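Shelves | New Arrivals | Book Clubs | Quote Wall | About | Contact

Brestura Books > Who We Are > About Us

About Brestura Books

Hi, I'm Gifty Kpodo, and I run Brestura with my friend In-ho Hwang. We're a small reading club and mail-order bookshop, and we mostly deal in the kind of novels you read at eleven and then spend the rest of your life quoting at people. School stories, orphans, talking animals, girls who go live in the woods - all of that, plus a pretty big shelf of grown-up fiction that feels like it came from the same family.

It started with a notebook. When I was a kid I copied out every line I loved, with the page number and usually a star next to it (two stars if it made me cry). By high school I'd filled 23 of those notebooks, and I still have all but one. I left that one on a bus and I'm not over it!

In-ho and I met in a library school class on children's literature and got into a loud disagreement about whether a sad ending is fair in a book for nine-year-olds. He said yes. I said it depends on the dog. We kept writing to each other after we graduated, and those letters were so full of quotes and "you have to read this" that we figured other people might like to get mail like that too.
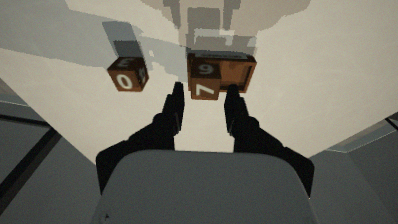
What We Do

Every member gets one secondhand book a month, picked by one of us, with a card inside that has a favorite passage written out by hand. You tell us three books you love and one you couldn't finish. The one you couldn't finish is the part we read first, and it tells us a ton.

We also keep the Quote Wall, where members send in lines they can't shake. In-ho checks each one against a real copy of the book before it goes up, and he's stubborn about it. Plenty of famous lines floating around online were never written by the person whose name is under them, or they've been trimmed until they mean something else. If we can't find the page, we don't post it. People get a little mad at us over this, and I get it, I've had to give up a couple of my own favorites.
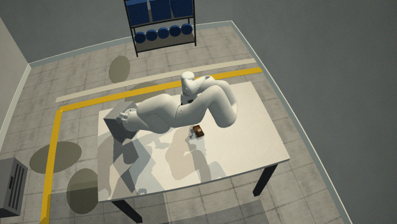 Some lines take ages to track down, too, and translations are the worst. Two editions of the same novel can have completely different words for the same sentence, so now we put the translator's name on every entry that needs one. We should have done that from the start, and In-ho is still going back through the older ones.

Then there are the book clubs. We run two right now, Trillolus for readers ten to thirteen and Lonov for adults, and each one is capped at 10 people so everybody gets a turn to talk. Trillolus is the noisier one. Last April they spent a whole meeting on a single chapter, and I loved every minute of it.

The Name

Brestura is a made-up country from a story I wrote in fifth grade. It had a queen, a flood, and a library on a hill, and I never finished chapter two. In-ho wanted to call the shop Lemaire, after the street he grew up on, so that's what we named the newsletter. Fair is fair.

If you'd like to join, the form is on the Contact page. We have room for almost 40 new members this fall, and gift memberships are fine - just tell us a bit about the person and what they like to read.

Last updated August 10, 2021

Comments

marigold_reads: My daughter is in Trillolus and has started a notebook of her own. She stars everything, so I'm not sure the system is working, but she's happy.

Paperback Pete: Do you take donations of old paperbacks? I have a couple of boxes, mostly school stories, some with the covers taped.

Gifty: Pete, yes please! Taped covers are fine. Send me a note through the Contact page and I'll give you the address.

tess in ohio: Siding with In-ho about the sad endings. Sorry Gifty.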